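Pesquisar no blogue Escreva aqui OK

Alforges Tosby, três semanas depois: secos por dentro, teimosos por fora

Tempo de leitura: 3 minutos

Imprimir | Enviar por e-mail

2025-06-17

Comprei o par de alforges Tosby para a travessia até Motgate, depois de os meus antigos terem perdido um gancho numa descida e, com ele, metade da minha roupa interior. Custaram 79 euros cada um, o que me pareceu muito dinheiro por um saco e muito pouco por três semanas sem meias molhadas. Levei-os carregados de tenda, fogareiro e um livro de 400 gramas que não abri.

Comecemos pela chuva, já que ela também começou por mim. Apanhei-a logo à saída de Pomach e só a larguei dois dias mais tarde. O fecho de enrolar cumpriu: três voltas bem apertadas e o saco-cama chegou ao parque de campismo em melhor estado do que o dono. Com duas voltas a história é outra, e o manual avisa, numa letra que pede lupa e boa luz.

A capacidade anunciada é de 20 litros por saco. Acredito, desde que se viaje com objectos líquidos. A base estreita muito e o tacho, que é redondo por convicção, nunca encontrou sítio. Acabou amarrado por cima da tenda, a dar horas em cada buraco da estrada.

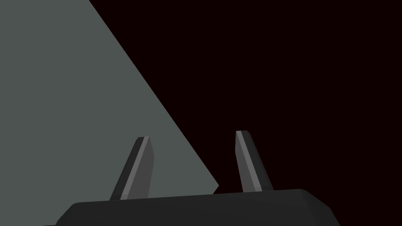

O sistema de fixação é o ponto em que a Tosby resolveu ser original. Em vez dos ganchos que toda a gente conhece, há uma garra de duas pontas que morde o tubo do porta-bagagens e um puxador que, em teoria, a abre com uma só mão. Na imagem, os dois dedos cinzentos erguem-se bem afastados um do outro, com um vão generoso no meio; era essa a folga de que eu precisava no alforge, onde a garra abre à justa para um tubo fino e recusa qualquer porta-bagagens mais robusto. No meu antigo, um Baumgartner, entrou à força e saiu com palavras que não ponho aqui.

Depois de encaixada, diga-se, não mexe. Fiz o troço de empedrado antes de Motgate a olhar para trás de dez em dez metros, por trauma, e os sacos vinham lá, impassíveis.

Queixas menores: a alça de ombro tem a largura de um atacador, o bolso exterior enche-se de pó e o reflector descolou-se de um dos lados. Escrevi para a marca e recebi o pedido número 2957, acompanhado de um agradecimento pela minha paciência – que não tinha mencionado.

Voltava a comprar? Para porta-bagagens fino e bagagem mole, sim. Em agosto volto à estrada com eles e deixo o tacho em casa.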